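Well friends, the gripper comparison has begun! I've wanted to do this since May, when I got tired of going back and forth in my head over the Sterna and the Buneo, and I finally cleared my evenings for it.

Everything is in simulation for this first round. Same kitchen setup, same two arms, and I swap the fingers and leave the rest alone (or try to, I do love to fiddle). Prorkton is what I'm calling the whole thing, don't ask me why, it was late and it stuck.
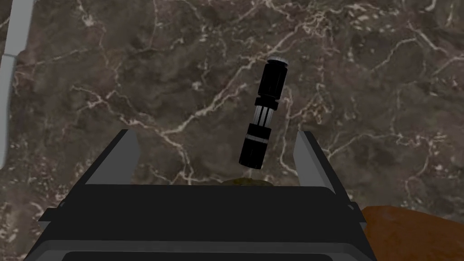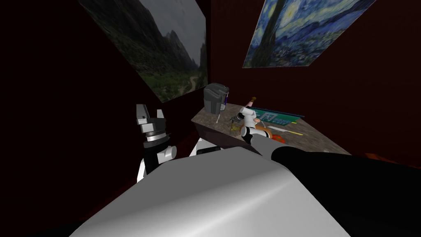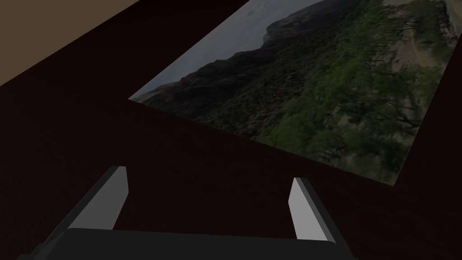 Wrist views in the first and last of those, and the wider look with both arms and the counter in the middle one. I keep flipping between close and wide while I work, and I'm growing very fond of that Starry Night on the wall.

A question I've been sent a few times now: how do you compare two grippers fairly when the fingers are different shapes?

I give each one the same list of objects in the same starting spots, with the same closing speed, and I let each have its own grasp points. Forcing one gripper to use the other's grasp points makes it look worse than it is. Then I report every try, including the silly ones.

So the plan is 20 objects and 100 tries per object for each gripper. I toyed with 1000 and then looked at how long one evening's batch takes on my poor old desktop, and came to my senses!

Controller is the Gaillard for both. I know some of you prefer to write your own (and I've read your long messages, thank you, truly), but I wanted one less thing of mine to blame when a grasp goes wrong.

Early feeling, and it's only a feeling: the Sterna is more forgiving when I line it up a little crooked, and the Buneo is nicer on thin flat things. Slim round handles I'm still undecided on. I had them down as easy and I've already changed my approach angle twice.

I stopped at try 159 last night to fix my logging, which was writing the closing force into the wrong column. Those tries get thrown out and I'll start again from the top, with a cup of tea and a bit more patience.

If you've run wrist cameras at a steeper tilt than mine, do tell me how you liked it. I have the mount settings open right now and I'm very easily persuaded.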